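How to Wash Red Clothes Without Turning Everything Pink

Mar 25, 2022

Everyone owns one pair of pink socks they did not buy. Mine date from a season of washing kit for the Larnside juniors, when I believed that "wash with like colors" was a suggestion aimed at other people.

Red dye is a poor guest. It leaves home at the first hint of hot water and moves in with whatever is white. You can't cure it completely, but you can make it behave.

Test first. Wet a hidden seam, press a white rag on it for 2 minutes and look at the rag. If it's clean, you may be smug. If it's pink, that item washes alone until it stops.

Turn everything inside out, close the zippers and check the pockets. Sulastri Wattimena, who washed the kit before me, once found a whole boiled egg in one.

Wash cold, on a short cycle, with half the soap you think you need. Leave the drum a third empty so the dye rinses away. Skip the vinegar. It won't set modern dye, whatever your aunt says, though your laundry room will smell like a pickle.

Take the load out the minute it finishes. Red cloth sitting damp against a white stripe is how most of the damage gets done — the machine gets the blame, but the culprit was upstairs watching television.

Dry flat or on a line, out of direct sun, and fold only when the seams feel dry too. They are always the last to give in.

Red things, gray seat:

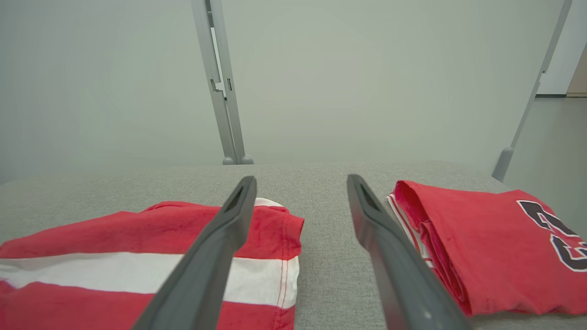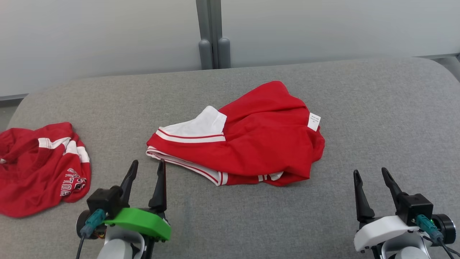 If a white shirt has already gone pink, don't put it in the dryer. Heat makes the arrangement permanent. Soak it overnight in cool water with oxygen bleach, then wash it again by itself. Wool and silk are the exceptions, and should go to someone who charges for this.

My socks had 4 soaks. They are now a paler pink.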